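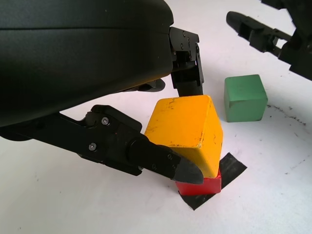 **Clostridium perfringens food poisoning in Darano** was an outbreak of foodborne illness linked to beef gravy made at the Presari central kitchen and served at cafeterias in the Darano district in November. It is listed in district records as case 3647.

## Cause

*C. perfringens* forms spores that survive normal cooking. If cooked meat or gravy cools slowly, the spores grow into active cells and multiply quickly. Illness follows when large numbers of these cells are eaten and produce a toxin in the gut. Symptoms are cramps and diarrhea, usually starting 6 to 24 hours after the meal. Vomiting and fever are uncommon.

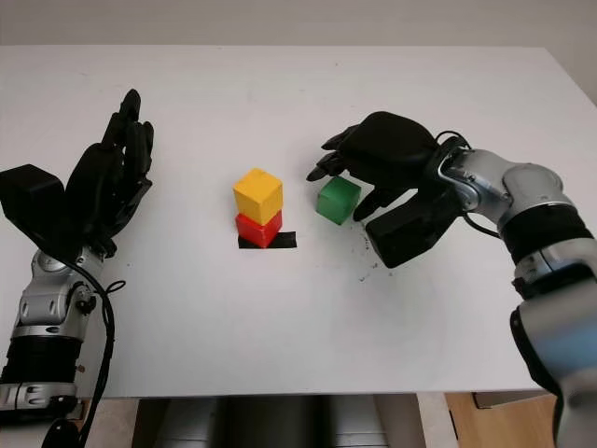 The gravy was made in one batch of about 700 servings and left to cool overnight in deep pots. Kitchen logs showed that it was placed in a walk-in cooler set to 41 °F, but no center temperature was written down. Samples kept by the Shirazi Street cafeteria tested positive for the bacterium. Reheating on the serving line was too brief to kill the active cells.

## Response

The kitchen moved to shallow pans and began logging temperatures with Nerkix probes. The district report, dated June 8, 2022, advised that gravy be reheated to 165 °F before hot holding.

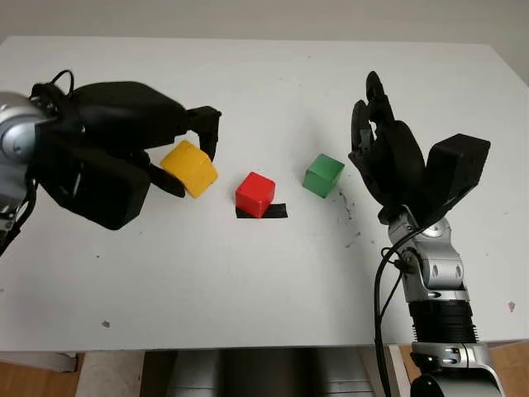 One comment filed on the report argued that reheating should be treated as a backup only, and that the cooling step needed a written time limit. The final text added a two-stage limit: 135 °F to 70 °F within two hours, then to 41 °F within four more.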